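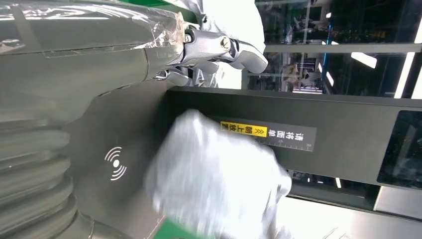 Robots take over label-side-up work at Zetville parcel depot

2024-01-28

Parcel firm Prindmont has moved one of the most repetitive jobs at its Zetville depot to robots. Since the start of the month, bagged parcels have been picked up by machine and placed at the measuring and scanning station, where the waybill has to face upwards before the code can be read.

The job used to be done by hand on every shift. Staff stood at the station, turned each bag the right way up and waited for the screen. At busy times that meant 1000 parcels an hour across the hall.

The software that directs the robots comes from Bundatix, which also trained the depot's own staff to run them. Prindmont says 263 people work at the site and that no permanent jobs have been cut. Five of the former station workers now look after the robots -- clearing jams, changing grippers and dealing with parcels the machines set aside. Others have moved to loading and returns.

"My shoulders are better than they were in the autumn," said Leif Tangen, who spent four years at the station before changing over. "But it is a different sort of tired. You are listening for the alarm all the time, and you walk a lot more."

Soft plastic bags remain the hardest items. They fold over the waybill and slide when they are put down, and a person still has to sort those out. Torn bags and parcels with two waybills also go to a manual table beside the line.

The staff union has asked for the new roles to be placed in a higher pay band, as they include basic maintenance. Talks are under way. It also wants a limit on how many robots one person can be asked to watch during a night shift.

Prindmont plans to review the change in May. If the results are good enough, the same set-up will go to its smaller depot in Sæther, which handles 4000 parcels a day. Staff there have been invited to spend a shift at Zetville before then.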